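A small thread about a fault that cost me two evenings. Maybe it helps somebody with the same problem.

The gripper began to drop soft things. Hard things were fine. A cushion or a cloth slipped away, and the log still said "grasp OK".

First I blamed the force setting. I raised it by 200, then by 400. It was worse, and the motor of the left finger became too warm to touch. I stopped there. Please do not repeat this.

Then I looked at the fingers. The black covering on the left one is torn along its side and at the top, and shreds stick out. The right one has only a small frayed tuft.

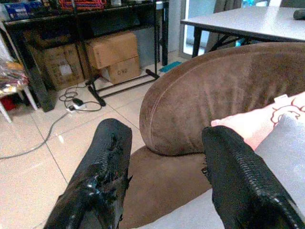
Bok-nam Cheon replied that a loose shred can fold under the fingertip and the controller reads it as an object, so the force is never the first thing to change.

I think this is correct. I checked the log again: the first false "OK" is at cycle 2841. Before this number I find none.

So the rule for me now: look at both fingers before each session, and stop if any thread is loose. I also put a lower current limit in the Canus settings, so the motor cannot heat up like this again.

New covers are ordered from Zakside. Until they arrive, the arm stays switched off. I will write again after the first test.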